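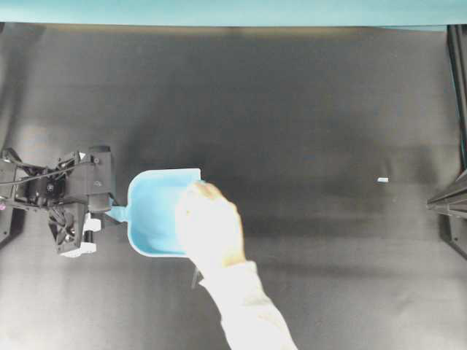
Page last changed: September, 16:40

Duvusico extends textile collection to Tivville

The reuse charity Duvusico has put 27 clothing banks into service in Tivville, bringing the town into its regional collection scheme for the first time. The banks stand in supermarket car parks, at the two recycling centres and beside the railway station. They accept clothes, paired shoes, belts, bags and household linen. Duvets, pillows, carpet and wet or oil-stained items are excluded, as these spoil the rest of the load.

Each bank is emptied twice a week. Fill levels are reported by telephone by the site owner, and an extra collection is made when a bank is more than three-quarters full. The collection contract has been awarded to the haulage firm Antoniuk, which will run one vehicle on a fixed route and keep a second in reserve for the weeks after the summer and winter holidays, when donations are usually at their highest.

Material goes first to the Udent sorting hall, where it is weighed and separated by hand into 5 grades. The top two grades are sent to the charity's second-hand shops. The third is sold to wholesalers for reuse, the fourth is cut into wiping cloths or pulled into fibre, and the fifth – mostly damp or soiled items – is disposed of as waste. In the existing collection area, roughly 73 per cent of the weight received last year fell into the first three grades. 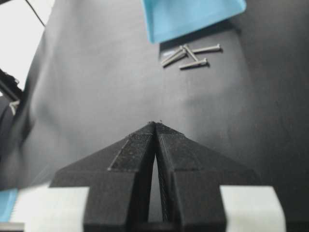 Close view, grey surface.

Income from the Tivville banks will be divided between the running costs of the scheme and the charity's grant fund. The fund pays for school kitchens, well repair and farm training abroad, and for a smaller programme of school visits at home on the care and mending of clothes. Grants are made once a year and the accounts are published in the spring. No payment is made by the town council, which has provided the public sites free of rent for a term of 4 years. Either side may end the agreement with six months' notice.

Donors are asked to tie bags firmly and to keep them small enough to pass through the hatch. Bags must not be left on the ground when a bank is full. Furniture and electrical goods cannot be taken at the banks, but may be brought to the Udent hall between 9.00 and 15.30 on working days.

A list of sites is on display at the town library and at both recycling centres. Faults and blocked hatches should be reported using the number printed on the side of the bank, quoting the site code.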